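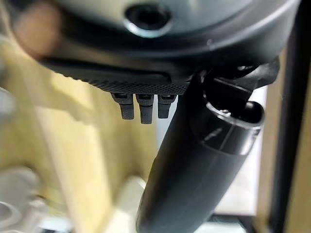 Smooth dark gray surfaces with a finely textured strip along the edge.

Surface texture and cleaning time: notes from the Arkisbridge trial

Most complaints about molded handles, lids and covers arrive after the first year of use, and most of them concern dirt. Fine raised patterns are specified for grip and to hide scratches. They also hold skin oil, flour, graphite and whatever else is on the operator's hands. Adjoa Mahama and Stuart Tindall spent the spring looking at how the choice of texture affects routine cleaning at the Arkisbridge packing site, and their results are summarized for members who are writing specifications this fall.

The trial covered 367 handles in daily use, divided between two finishes: a plain gloss and a shallow raised dot. All were wiped at the end of each shift with the same cloth and the same neutral detergent. Residue was checked by tape lift every Tuesday before the first shift.

Gloss handles passed the tape check after a single wipe in nearly all cases. Dot-textured handles usually needed a second wipe, and those used near the label printers needed a soft brush as well. Residue collected at the base of the dots and was worst where the pattern ended against a smooth area. Tindall attributes this to the small step left at the boundary, which the cloth rides over. Blending the pattern out gradually over the last few millimeters should reduce the problem, although no blended parts were included in the trial.

Grip was scored separately. With dry gloves the operators reported no difference between finishes. With damp gloves they preferred the dot pattern by a wide margin, and two of them asked for it to be kept on the cold room doors whatever the cleaning results showed.

Detergent strength had less effect than expected. Doubling the concentration left a film on the gloss parts and did not lift more residue from the textured ones. Dwell time mattered more. Leaving the solution in place for roughly 9 minutes before wiping brought most textured handles through on the first pass.

Recommendations for new drawings:

Confine texture to the area the hand touches.
State the pattern depth on the drawing. "Light texture" is not a specification.
Avoid ending a pattern in an inside corner.
Ask the molder for a sample plaque and clean it with the site's own products before approval.

The full data tables are held by Nhyira Kyei in the technical office. A follow-up on painted metal parts begins at the Skomero site in October, and members with suitable parts should contact Nhyira before the test list closes.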